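Pruscombe Technical College
Automation Workshop 2
Handout 6: Looking after the hand-held gripper
Prepared by Fitriani Tarigan. Revised 9 October 2019.

Read this before the practical. Bring it with you, along with your log sheet from Handout 5. The hand-held grippers are the Gellholm pattern, printed and assembled at our Drumcombe workshop. The notes on the linkage do not apply to the Van Wyk bench unit, which has sliding jaws and its own manual.

6.1 Closed position

Start every inspection with the fingers closed and nothing between them. Set the tool over a plain, light surface so that any gap is easy to see. Squeeze the trigger gently until the fingertips meet, then hold it there. If you have to force it, stop and go to 6.4.

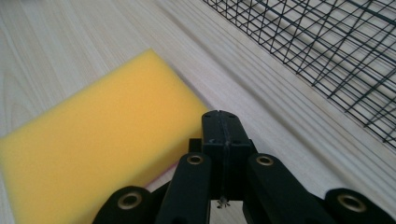 Finger alignment is judged from the seam. Look straight down on the tips and follow the line where they meet. On a gripper in good order it is thin and runs down the middle of the block, with one small hole in the upper face on each side of it. A seam that opens towards one end means one finger has been seated crooked. A step across the top means one is sitting higher than the other. Write down which end or which side before you loosen anything. Keep the sponge and any other gear on the bench clear of the links while you do this.

6.2 Pivots

The links turn on brass bushings pressed into the printed parts. Check them in pairs, inner arms first, then outer links.

Hold the body still and try to rock each link sideways with a fingertip. A small amount of play is normal. If the bushing moves in the plastic, the hole has worn and the link must be replaced. Do not glue the bushing back in. We tried that in January and two of them seized.

Wipe the brass with a dry cloth. No oil. It collects print dust and turns to paste.

Bushings are inspected every 2,000 cycles. The cycle count is on the log sheet, and you add your own session to it at the end. Unit 21 was at 1,712 when these notes were revised, so it will come due during this block.

6.3 Open position

Let the trigger out slowly and watch both fingers. They should start moving together and stop together. If one lags, check its pivots again before blaming the spring.

With the fingers open you can get at the inner faces. Look for:

Dust and scuffing. Light marks are to be expected. Brush the faces with the soft brush, working away from the pivots.

Burrs and stray strands. A bit sticking out from the side of a finger can be very small and still hold the tips apart. Trim it flush with the side cutters. Do not pull it, as it may lift a layer of the print.

Chipped corners. Check the lower corners as well as the tips. A chip clear of the gripping face can stay, but log it. A chip on the face means a new finger.

Mounting. Press each finger lightly up and down against its bracket. Any click or movement goes on the sheet.

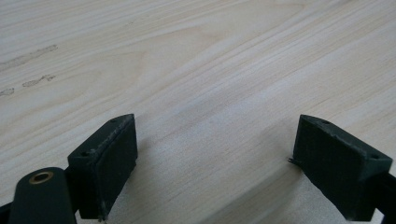

6.4 If the gripper sticks

Take your hand off the trigger. Check for something caught between the links, then for a strand or chip on the inner faces. If you find nothing, work each pivot by hand to see which one is stiff.

Do not take the spring out yourself. Put a red tag on the tool and give it to Oona Heiskanen in the tool store. Allow about 20 minutes for a swap.

6.5 Changing a finger

Fingers are changed in pairs, even if only one is damaged. Worn and new faces do not meet evenly.

Undo the mounting screws on one side only. Fit the new finger, leave the screws just loose, then do the other side. Close the gripper with light pressure, let the faces settle against each other, and tighten while it is held closed. Repeat the check in 6.1.

Old fingers go in the tray marked with the unit number. Do not bin them.

6.6 To hand in

Completed log sheet with cycle count
One sketch of the seam, closed, seen from above
A short note on any part you would replace, and why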